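Zamfir speckled enamel mug, teal: four months in
Sun 4 May
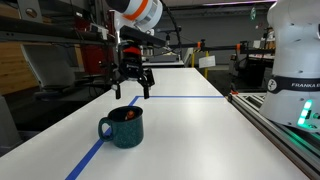

I bought my first Zamfir mug in January from the camping shelf at Brarnent, mostly because I was cold and it was the last green one, and I have been boring people about it ever since. The color is what gets you. It's a dark teal that leans green, with white speckles all over, and set down on a white tabletop it looks far fancier than it has any right to. The handle is a proper rounded C, so I can get fingers through it with gloves on (my old tin cup had a mean little loop that pinched). The rim flares out just slightly, and I love that for drinking, no dribbles down the chin!

It holds 335 ml to the brim, so figure on a bit less if you plan to walk anywhere with it. Weight on my kitchen scale was 109 g. I've had it on two weekend trips up at Virnton and it went straight over the burner both times to warm soup. Do not grab the handle after that. Enamel on steel gets hot all the way around and the handle is no exception, so bring a bandana or wait.

Chips: one so far, on the bottom edge, from dropping it on a rock. I dabbed it dry and kept going. Coffee stains wipe right out with baking soda. No microwave, obviously, and coffee goes cold faster than in my thick ceramic one, maybe ten minutes if there's wind. If you want heat to last, get something insulated.

When it isn't full of coffee it's full of bits and pieces, and it's a great height for that, small things sit up near the top where you can pick them out.

I've since bought a second one for the house and would happily buy a third. They do a cream color too but get the teal.

Rating: 5 out of 5, even with the hot handle.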